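Laundry Arms, Part 3: The Folding Cell
Project report by Frøydis Westerberg and Wálter Usuga

12 shares | 4 comments

By August we had two arms that moved when asked, which put us ahead of our own timetable and behind everybody else's. The cell lives at the Torvik shared workshop, between the bandsaw and a kiln with strong opinions about the fuse box. Margit Tangen, our supervisor, signed it off on condition that we stopped calling it finished.

The rule we set was simple. Each arm takes one bottom corner, both lift together, and the hem goes up towards the collar. Most of our early trouble came from the word "together". With the left arm 158 milliseconds behind, a shirt doesn't fold so much as wring itself. Hedvig Lunde rewrote the timing over one long evening and got the lag under 4, then went home without telling us how.
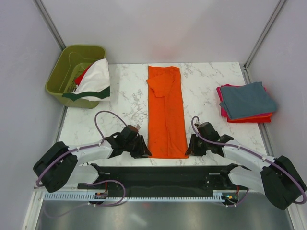 Fig. 3. Both grippers at the bottom corners of the orange top, sleeve already folded over.

Cables took longer than code. Our first routing ran straight along the forearms and pulled tight at full reach, so we left slack at the grippers and tied the rest down. It looks like knitting, but it has survived 600 cycles.

We ran 100 folds for the assessment. T-shirts did well. Anything with buttons did not, and Folke Eklund's good shirt is now Folke Eklund's painting shirt. A person is still much faster, a point my mother has raised twice.

Next term: trousers, if the budget allows and Folke lends us some.

Contact: the Laundry Arms group, Torvik workshop | Back to top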